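What Is a Moment of Silence? (And Other Stuff About Remembering)

by Inês Cunha
12 August 2018

OK kids, quick one. In September our town, Kundcombe, has its Founders and Firefighters Remembrance. Lots of you asked what happens there. So here goes.

What is a remembrance?

A time when people stop what they're doing and think about someone who died. Or a lot of someones. Ours is for the firefighters who died in the Aguiar mill fire. It was a very big fire, a long time ago. 56 years ago this September.

Who comes?

Families. Firefighters in their dress uniforms (the ones with shiny buttons). Neighbors. Last year 400 people came, and 200 of them were kids! Some schools walk over together.

Why is everybody so quiet?

That part is called a moment of silence. Somebody on the stage asks for it. Then no talking for two minutes. Two minutes feels long. Really long. You can look at the ground, or close your eyes, or look at the flag. You don't have to be sad the whole time. You can think about a person you love, or just listen. Birds, traffic, somebody's baby. Babies are allowed to make noise.

Grown-ups take off their hats. You should to. And phones, games and music go off before it starts. 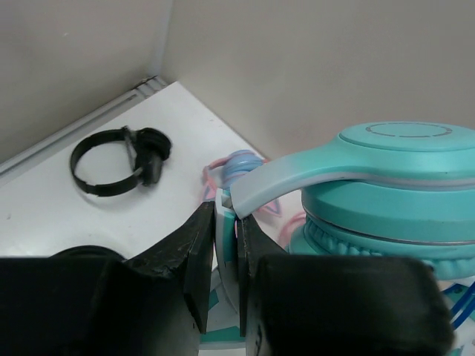

Headphones off and put down. They can wait.

What's the bell for?

Firefighters used to get messages by bell, before radios. Certain rings meant certain things, like "fire on this street" or "everyone is back." So when a firefighter dies, a bell gets rung as a kind of last message. It means the job is finished and they can go home. Ours is rung by hand, slowly. It's loud up close! Cover your ears if you need to, no one will mind.

Why is the flag halfway down?

Called half-staff. It's a sign of respect. Fun thing to watch for: the flag goes all the way UP first, quick, and then comes down slowly to the middle. Same at the end of the day, up to the top again before it's taken down.

And the wreath?

A wreath is a ring of leaves or flowers. A circle has no end, so it stands for remembering that keeps going. Two kids from Brastetti School carry it this year. They've been practicing, its heavier than it looks.

Can I ask questions?

Yes. Before or after. Not during the quiet bit. Firefighters like questions, and the truck will be parked on Jumodau Street afterward.

Words to know

Remembrance: thinking about people so they aren't forgotten
Half-staff: a flag flown partway down the pole
Wreath: a ring of leaves or flowers
Tribute: something you say, make or do to honor somebody

Bring a drawing if you want. There's a table for them by the steps.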